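Search this site Enter keywords Go

Before You Buy the City, Walk Down the Sidewalk

07/10/2023

I have been meaning to write something about Nedia ever since our small delivery robot group got its trial seat back in March, and I kept putting it off, partly out of laziness and partly because I liked the thing so much that I didn't trust myself. Nedia, for those who haven't run into it, is the simulated downtown that Brerno sells to people building sidewalk robots. You pay $295 a month for a seat, you load your robot's body and its sensors, and off it goes down a street that doesn't exist, bumping into nothing that will sue you. We had used Koker for a good while before that, and Koker is a perfectly decent product, but everything in it looks like it was scrubbed that morning.

My opinion, and I'll give it to you early so you can stop reading if you have supper on the stove, is that the seat is worth the money for small groups like ours, and that most of the complaints I've heard about it are aimed at the wrong part. People grumble about the bricks and the glass. They want prettier buildings. I've come to care a great deal more about the ground, and the ground in Nedia is lovely. It's coarse and mottled, with long dark joints running across it at awkward angles, and there are a few dry leaves lying around, and a building throws a proper shadow along its own foot. All of that is what a robot the height of a kitchen stool has to make sense of all day long.

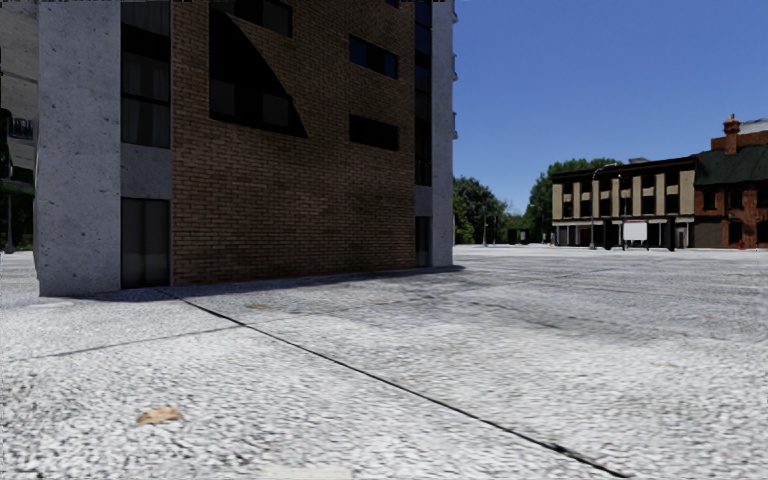

A reader who signs as Kazmi wrote to me after I'd shared a draft of this, and disagreed warmly and at length. Leaves and joints are decoration, Kazmi says, unless the wheels feel them, and a buyer ought to ask what the physics does with a joint before admiring how it looks. Fancy pavement painted over a flat plane will teach a robot to be afraid of lines. Kazmi would sooner have an ugly gray world with honest bumps in it, and would pay more for that, too.

I've thought about that letter a good deal, and I'll grant more than half of it. The basic seat does treat the small joints as paint, as far as we've been able to find, and you have to switch on the rough ground setting before the wheels notice anything. Brerno should say so on the first page of the manual, and it's on page 18. But I don't think it follows that the look is wasted. Our robot steers by camera for most of its day, and when we first put it into Nedia it treated every dark line as a ledge – it would creep up to one, stop, and sit there like a dog at the top of the cellar stairs. We never saw that in Koker, where there were hardly any lines to find. We'd have met the problem for the first time on a real street, with real people stepping around us.

The other thing I'd ask anyone to look at before buying is how a simulator handles all the furniture a town leaves out on its walkways. A demo reel will always show you the robot gliding down the middle of something wide and open, and wide and open is easy. What I want is a long stretch with a bus shelter partway down it, a light pole planted near the curb with a parking sign overhead, and a big tree at the far end where the sidewalk narrows into shade, so the route planner has to change its mind as it goes. Nedia gives you that without your having to build it yourself, and for a group of our size that is most of what the monthly bill is paying for. 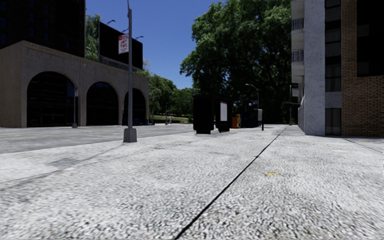
Now for the grumbling, because I do have some. Support is slow, and we waited up to 2 weeks for an answer about sensor noise. The route editor loses your work if you close it carelessly. And I do wish they sold a half seat for schools and hobby groups, who could do wonderful things with it and can't spare that kind of money every month. I've written to ask them for one, and I'd encourage you to write as well. In the meantime we've renewed ours through the winter, with the rough ground setting on.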